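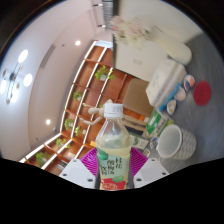
Well, the deposit machine at Filard Market is finally getting a sibling! I stopped in for milk before work and found a notice taped beside the bottle return, and since half my street has been grumbling about that thing all winter, I figured I'd write up what I know so far.

The short version: a second return machine goes in this March, on the parking lot side of the store, and it will stay open until 10 at night. The old one keeps its spot by the carts. The store is also switching from paper slips to a choice of slip or credit on your store card, and the limit per visit goes from 30 containers up to 80. (If you've ever stood there with three bags after a birthday party and been cut off halfway through the second one, you know why I read that line twice.)

I called the number on the notice and got Mairéad Ó Briain, the assistant manager, who was very patient with me. She told me the old machine took in 2,390 bottles and cans in its busiest week, and it was set up for a store expecting 2,000 at the very most. So it fills up. When it fills up it locks, and then somebody from the stockroom has to come out and swap the bin, and if they're unloading a truck you wait. I've waited. I once ate an entire bag of pretzels waiting.

"We knew it was bad," she said. "We had people leaving bags next to it and going home." The bags are apparently a real headache, because the store can't feed them through for you and can't throw them out either without somebody getting upset. She'd like me to ask everybody, nicely, to stop doing that. So: please stop doing that!

The new machine comes from a company called Enari. I'd never heard of them, but Mairéad says the Velik store across the river has had one since last fall and the staff there like it. It reads the code from any side, so you don't have to spin each bottle around hunting for the sweet spot. It takes plastic and cans. Glass still goes in the old one, and that's going to trip people up for a while, me included. There'll be a sign.

Now, the part I really wanted to know about was tea and juice. I buy a lot of bottled tea and fruit drinks from the little import grocery on Sequeira Street, and so do most of the people in my building, and the old machine spits nearly all of them back out with that sad double beep. I had always blamed the machine. Mairéad says no, most of those bottles never had a deposit paid on them in the first place, so there's nothing to give back, and the new machine will turn them down too. Her advice was to look for the deposit mark near the bar code. No mark, no money, and the bottle goes in your regular recycling at home.

I did ask if the new one could at least swallow them for free, so we wouldn't have to haul them back. She laughed and said I was the fourth person to ask that. The answer for now is no, but there will be a plain recycling bin next to the machine for whatever gets rejected, and she thinks that'll take care of most of it. I think so too. My back seat certainly hopes so.

A few other things from the notice and from our call:

- Caps can stay on now. The old rule was caps off, and the old machine still prefers it for glass.
- Bottles need to be empty and in their normal shape. Crushed ones won't scan.
- Slips you already have are still good at the registers. I have a pile of them under a magnet on the fridge, so this was welcome news.
- Store card credit shows up right away, and you can't turn it back into cash later, so pick the slip if you want cash.

The work itself should take two mornings. They're pouring a small concrete pad and running power out from the building, and during that time the four parking spots nearest the side door will be roped off. The cart return stays where it is. I asked about noise, on behalf of my neighbor whose bedroom window faces that lot, and Mairéad said nothing starts before 8 a.m. The machine makes its usual crunching once it's running, of course, but it sits inside a shelter with a door, and it shuts itself off at 10.

There was some talk a while back about charging for bags or cutting the return hours to pay for all this, and it had people pretty worked up at the bus stop. I asked, and neither one is happening. The store pays for the machine and the hours only get longer. The old machine will still close when the store does, at 9, so if you show up at 9:30 with a crate of glass you're out of luck.

One last thing, for anyone who collects for the middle school band: the donate button is coming back! It got switched off when the old machine had its software trouble, and people kept pressing it and wondering where the money went (it went on your slip, like normal). On the new machine you press the green button before you print and the whole amount goes to the band's travel fund. Mairéad says they're still sorting out how often the total gets posted, but she's hoping for monthly, on the board by the exit.

I'll be there the first evening with two bags from my hall closet and one from my sister's. If you're behind me in line, I'm sorry in advance, and I promise I'll stop at 80. Questions about the machine can go to the service desk at Filard, which has extra copies of the notice, and they've got it in large print as well.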